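Skoswood Book Swap — Your Questions

How does the swap work?
Bring books, take books! Every book you hand in gets you one token, and a token gets you any book on the tables, fat or thin.

When is the next one?
Sun 7 April, in the Lecomte Hall. Doors open at 13:50. The February swap was packed, so come early if you're after mysteries.

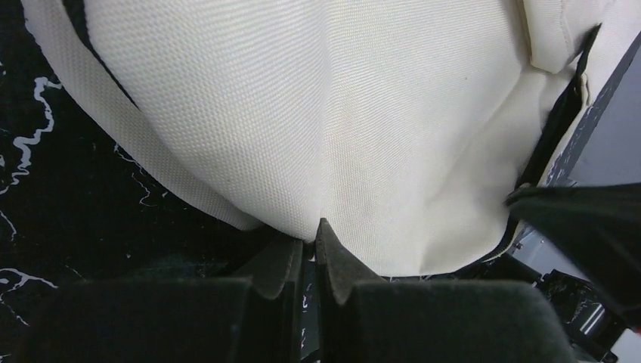 What should I carry my books in?
Boxes get heavy fast, and the hall stairs are steep. A plain cloth bag is our favorite — go for a tight, regular weave like canvas, with a folded hem and proper stitched seams, and it will see you through years of swaps.

Do you take old paperbacks?
Yes, please! Yellow pages and soft corners are fine with us. We only turn away mold and missing pages.

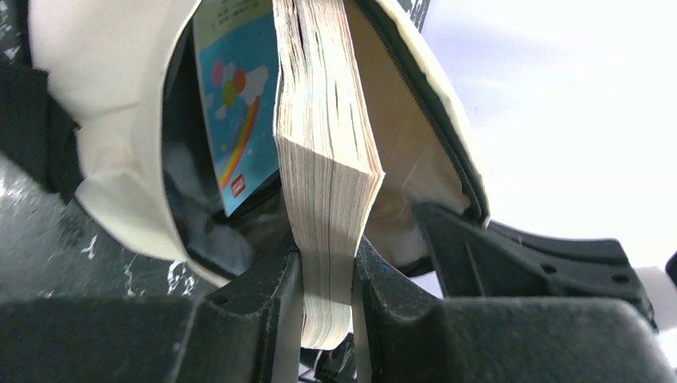

Textbooks are welcome too if they're less than ten years old, and cookbooks go so quickly that we could fill a whole table with them.

Can I bring my kids?
Of course! The picture book corner is by the stage, and kids under 13 get a free token at the door.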